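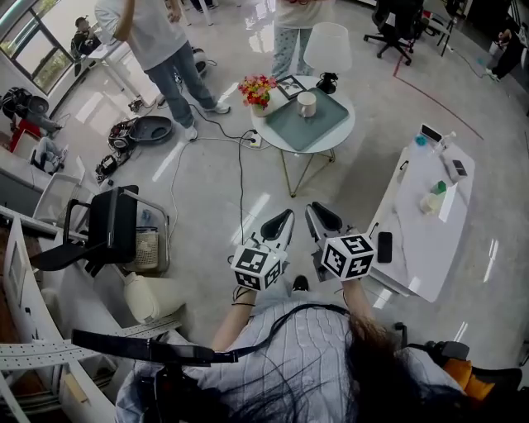 Bureau blanc et petite table ronde.

Cahier d'atelier, juin
Objet : tuilage et écart de format sur les reproductions d'affiches, papier Rastside satin 269 g/m²

Reprise du point laissé ouvert à la fin du mois dernier. Lot concerné : 29 affiches pour la commande Athumani, toutes tirées dans le même rouleau, même profil, même mode d'impression. Deux défauts signalés à la réception : tuilage résiduel à la sortie du tube, et image plus courte que la cote annoncée sur la fiche. Les deux sont traités séparément ci-dessous. Rien n'indique pour l'instant qu'ils aient une cause commune.

Matériel
Papier Rastside satin, rouleau entamé, stocké à l'horizontale sur le râtelier bas. Encres pigmentaires, jeu habituel. RIP Gimik, version installée sur le poste de tirage, sans mise à jour depuis le changement de tête. Tubes Cellik, petit diamètre, embouts plastiques. Massicot à lame rotative, règle acier, marbre pour les contrôles à plat.

1. Écart de format

Fichier contrôlé en premier. La cote du document est juste, fonds perdus compris. Le PDF a été rouvert hors de Gimik pour écarter une mise à l'échelle à l'import : rien à signaler, les boîtes de rognage et de fond perdu sont cohérentes entre elles.

Mesure sur tirage, sens du défilement : manque allant jusqu'à 2 mm sur la longueur de l'image. Sens de la laize : conforme. Un défaut présent dans un seul sens désigne l'avance papier. La compensation d'avance enregistrée dans Gimik pour ce support est celle du Rastside mat, recopiée au moment de la création du profil satin et jamais reprise. Le satin est plus glissant au dos et plus raide, le galet d'entraînement ne le tire pas de la même façon.

Mire d'avance imprimée avec la valeur en place : recouvrement visible entre les passes, fine ligne sombre dans les aplats gris. Valeur corrigée, mire relancée : lignes disparues dans les gris, léger reste dans le bleu dense, admis. Retirage d'une affiche du lot avec la nouvelle valeur. Cote de l'image conforme dans les deux sens après séchage complet.

Remarque pour la suite : la mesure prise en sortie de machine ne vaut rien. Le papier a encore l'humidité de l'encre et la courbure du rouleau, la règle ne pose pas. Mesurer à plat sur le marbre, poids aux coins, après séchage. J'avais mesuré trop tôt lors du premier contrôle et validé à tort.

Reste la question de la fiche produit. Les fiches donnent deux cotes, format papier et format image, et les deux sont reprises telles quelles par les revendeurs. Le format papier est celui de la coupe finale. Le format image est calculé par soustraction des marges du gabarit. Il est donc théorique, et le client le lit comme une mesure. À corriger dans le modèle de fiche : indiquer le format image comme nominal et donner la tolérance. Formulation à valider avec les commandes, je n'y touche pas seul.

Cas particulier des affiches à bord blanc irrégulier dans l'original numérisé. Plusieurs scans d'affiches anciennes ont été redressés à la main et le bord n'est pas parallèle à la coupe. L'œil voit l'écart de marge avant de voir quoi que ce soit d'autre. Pour ces titres, préférer un recadrage franc à l'intérieur du bord d'origine, puis une marge propre reconstruite dans le gabarit. Perte d'image négligeable, sauf quand la ligne de mentions légales court en pied d'affiche. Vérifier alors que la dernière ligne reste entière, jambages compris.

2. Tuilage

Observation : affiches déroulées à la réception, coins relevés, côté image à l'intérieur. Une affiche qui ne se pose pas à plat se glisse mal sous une baguette et pas du tout dans un sous-verre à clips.

Trois sources possibles : courbure du rouleau d'origine, plus forte près du mandrin ; séchage insuffisant avant roulage ; diamètre du tube trop faible pour ce grammage.

Courbure du rouleau. Le lot a été tiré dans le dernier tiers du rouleau, donc près du mandrin. Une chute vierge prélevée au même endroit, posée sur le marbre, se relève dans le même sens que les affiches retournées. Une chute prise au début d'un rouleau neuf se pose presque seule. La contribution est nette.

Séchage. Les affiches du lot ont été roulées le soir même. La couche satin semble sèche au doigt bien avant que le support le soit. Essai : une affiche roulée le soir, une autre laissée à plat sous buvard pendant 4 jours puis roulée, toutes deux dans un tube Cellik identique, ouvertes ensemble. Celle qui a séché à plat se détend nettement mieux. Elle garde une courbure, régulière sur toute la longueur, et revient à plat sous un sous-main en une nuit. L'autre conserve un pli de mémoire au départ de l'enroulement, côté intérieur, là où le rayon est le plus serré.

Le pli de mémoire est le défaut le plus gênant des deux. Il est visible en lumière rasante sur les fonds sombres, et les affiches de cinéma en comportent beaucoup. Aucun passage sous presse ne l'a effacé complètement.

Diamètre du tube. Le petit tube Cellik convenait à l'ancien papier, plus mince. Avec le 269 g/m², l'affiche remplit mal le tube : elle se comprime en spirale serrée au centre si on l'introduit roulée trop fin, ce qui est le geste naturel pour passer l'embout. Essai avec le modèle supérieur : l'affiche se détend contre la paroi et prend d'elle-même le plus grand rayon disponible. Embouts un peu plus lâches sur ce modèle, prévoir un tour d'adhésif.

Sens de roulage. Image vers l'intérieur jusqu'ici, par habitude, pour protéger la surface. Essai image vers l'extérieur avec feuille de soie : la courbure de transport compense celle du rouleau et la pose à plat est meilleure. Inconvénient : la couche satin est tendue en surface, risque de microfissures dans les noirs très chargés. Examen à la loupe d'un aplat noir après ouverture du tube, rien vu. Un seul essai, sur un seul titre. Je ne généralise pas. Pour l'instant, roulage image vers l'intérieur maintenu.

3. Couleur, note annexe

Profitant du retirage, comparaison des noirs entre l'affiche du lot et la nouvelle. La correction d'avance a aussi modifié la densité, ce qui est logique : moins de recouvrement, moins d'encre au même endroit. Les noirs sont un peu moins fermés, les détails d'ombre ressortent mieux dans les vêtements et les fonds de nuit. Les rouges n'ont pas bougé à l'œil. Les tons chair ont perdu un léger excès de magenta que j'attribuais au scan.

Conséquence : la linéarisation du profil satin a été faite avec la mauvaise avance et doit être refaite. Ne pas retoucher les fichiers titre par titre en attendant. Deux fichiers ont déjà reçu une courbe corrective pour éclaircir les ombres, il faudra revenir à la version d'archive, sans quoi ils sortiront trop clairs. Les fichiers en question portent le suffixe « omb » dans le dossier de production.

Dans Gimik, la case de compensation du point noir se recoche toute seule à la duplication d'un profil. Déjà noté ailleurs dans ce cahier, je le répète parce que je me suis fait avoir de nouveau.

4. Coupe

Contrôle de l'équerrage tant que la règle était sortie. Massicot juste. Dérive en revanche sur les coupes faites par pile : la feuille du dessous recule légèrement sous la pression, le satin glissant sur lui-même. Couper feuille à feuille pour ce papier. Plus long, mais le lot Athumani montrait des marges basses inégales que je mettais sur le compte du gabarit.

Les traits de coupe sont imprimés trop près du format fini. Une trace d'encre reste parfois dans l'angle. Décalage à augmenter dans le gabarit commun, attention aux formats en amalgame où les traits tomberaient alors sur l'image voisine.

Décisions appliquées
Avance papier : valeur propre au Rastside satin, enregistrée sous un nom distinct du mat.
Mesure de contrôle sur marbre, après séchage seulement.
Séchage à plat sous buvard, 4 jours, avant tout roulage en 269 g/m².
Tube Cellik du modèle supérieur, embouts scotchés.
Fin de rouleau réservée aux épreuves et aux mires.
Coupe feuille à feuille.

En attente
Linéarisation du profil satin.
Texte de tolérance pour la fiche produit.
Second essai de roulage image vers l'extérieur, sur un titre à fond noir intégral.
Suite à donner au lot Athumani : retirage complet ou seulement des affiches marquées. Les 29 sont revenues, triées en deux piles sur l'étagère haute, pli visible à gauche, simple courbure à droite. Ne pas mélanger.
Stock de petits tubes : à garder pour le papier mince, étiqueter les cartons.

Ajout, 17 h
Mire repassée après mise en température de la machine. La valeur d'avance tient. Le reste de ligne dans le bleu dense est toujours là, un peu plus marqué en bord gauche. Nettoyage de tête à faire avant la linéarisation, puis nouvelle mire avec le même rouleau.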